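Tuesday, late

Two hours in the lab tonight and I have less faith in the simulator than when I walked in. Fabian says I say this every week. He may be right, but he also said in week one that we would be on the real arm by now, and the real arm is still under its sheet.

The assignment is simple on paper. Reach for the thing, close the fingers, lift, put it down in the other spot. We write the policy, the policy runs in Skustach, Skustach gives us a number, and the number goes in the report. Our number tonight was 171 good runs out of 2662, which Fabian typed into the shared sheet with an exclamation mark, because last time it was worse. I worked it out on my phone. It's a bit over six percent. If the coffee machine downstairs worked six percent of the time they'd have hauled it away.

What bothers me more is what gets counted as good. A run passes if the object ends up inside the target zone. It doesn't say how it got there. I went through 15 of the passes one at a time from the hand camera, and in four of them the gripper never closed on anything. It bumped the block and the block slid over. The block slides like soap in there, by the way. I raised the friction and it made no difference I could see. Fabian's view is that a pass is a pass until the instructor says otherwise. My view is that somebody is going to ask us to do this on a real table.

Then I went through the failures, which is duller but I think more useful. Most of them go wrong early. The arm picks a bad direction in the first second or so and then spends the rest of the run being very sure about it. I stopped a few partway to see what it had to work with.
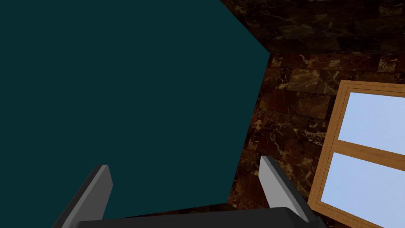 A big flat patch of teal, two open fingers, brown marble and a bit of window. If you gave me only that and asked me where to move next, I'd guess too. There is no edge in the middle to line up on, nothing on the surface to tell you how far off it is. The policy doesn't know it is stuck, it just gets another view like the last one and makes another small move. And the wall behind has more detail in it than anything we care about. All those veins and grout lines. I have a nasty suspicion the network has learned the marble.

I said so out loud and Fabian said to test it, which was fair and also annoying. So tomorrow we swap the wall texture for plain gray and run the same set again. If the score falls apart, I'm right and we have a problem. If it stays the same, I'm wrong and we have a different problem, since six percent is still six percent.

The other group, the De Bruijn table, claims they are way past us. They use the wide camera up on the post as well as the hand one. I asked if that was allowed and got a shrug. I also asked how many runs their score came from and got another shrug. I'll believe it when I see the logs. They named theirs Drinen and made a logo for it. We don't have a name, we have a folder called new_new.

Before leaving I reread the handout to see what it promises. It says that what is learned in simulation "carries over readily" to the hardware. No source, no figure. I underlined it and wrote "does it?" in the margin, and then felt like my father with the newspaper.

I'm not sorry I took the class. I like the evenings when something moves the way you told it to, even if the something is made of triangles. There was one run tonight where it came straight down, closed square, lifted, and set the block in the zone with no fuss at all. I played it back several times. Then I changed the random seed and it drove into the tabletop.

To do: gray wall. Log whether the fingers closed, and count those separately whatever Fabian says. Ask about the post camera in writing this time. Oltska battery for the laptop, the old one gave me forty minutes tonight. Return the library book, it's November and it was due in October.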